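Why the Rim Decides the Glaze

By Nusrat Mughal
September 2024

41 shares | 6 comments

Oval tableware is harder to fire than round. A round plate shrinks evenly toward its center. An oval shrinks by the same percentage in every direction, but the long axis travels farther, and the kiln shelf drags on it the whole way. At the Varkero works in Marbridge, 148 ovals from one June firing were measured before and after glazing. Most of the rejects had lifted at the ends of the long axis.

Eusebio Marulanda, who runs the kilns, now lays a thin bed of alumina under each piece and slows the climb through the first 500 degrees. The change added 10 hours to the cycle.

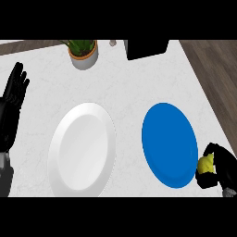
Glaze is the second variable. Molten glaze thins over any sharp edge and collects in any hollow, so a rim profile has to be settled before a color is chosen. White hides the effect. On a white oval with a broad raised rim, set on a pale tabletop, faint gray shading is all that marks the edge, and a small variation in thickness goes unseen. A saturated blue is less forgiving. The lip reads as a thin darker line, and the eye follows it all the way along.

Marulanda keeps separate tolerances for the two. Whites pass with a wider spread in glaze weight. Blues are sprayed in two coats, with the rim wiped between them, and are fired on the middle shelves only. Daken, the firm's older line, never had a blue for this reason. Somboon will have one, in a first run of 1000.

Contact | Copyright Marbridge Ceramics Review | Back to top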